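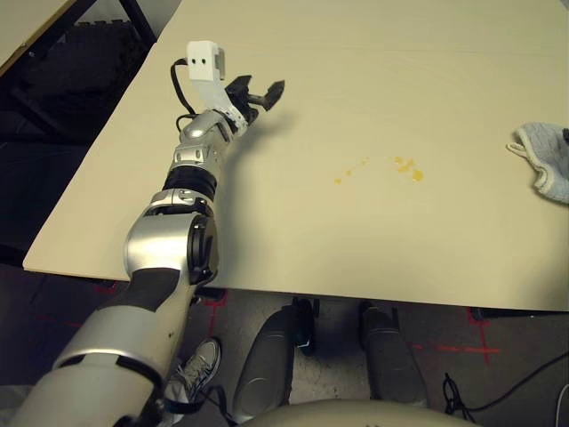

Readers wanted for a study of family recipes

Vusthorpe Public Library is looking for people who cook from handwritten recipes, whether on cards, in notebooks or on the backs of envelopes. We are putting together a collection called Miranda, and we need help reading and checking what we have so far.

The collection holds 1066 recipes. Many use old measures or skip steps the writer knew by heart. Participants will each get a packet of up to 5 recipes, type them out, cook one at home and send us notes on anything unclear - oven heat, pan size, missing amounts.

You do not need any training. You should be 18 or older, have a working kitchen and be able to read cursive. Readers of Tamil, Malayalam or Finnish are especially welcome.

The work is done at home during July. We pay $200 per finished packet, and groceries are paid back with receipts.

To apply, write a short note about a dish you make often and leave it at the front desk, marked for Kavitha Mathew. Please include a phone number. Questions about pay go to Tapio Tuominen in the office, mornings before 11.

Own recipes may be added to the collection, but this is not required. We return all originals after copying.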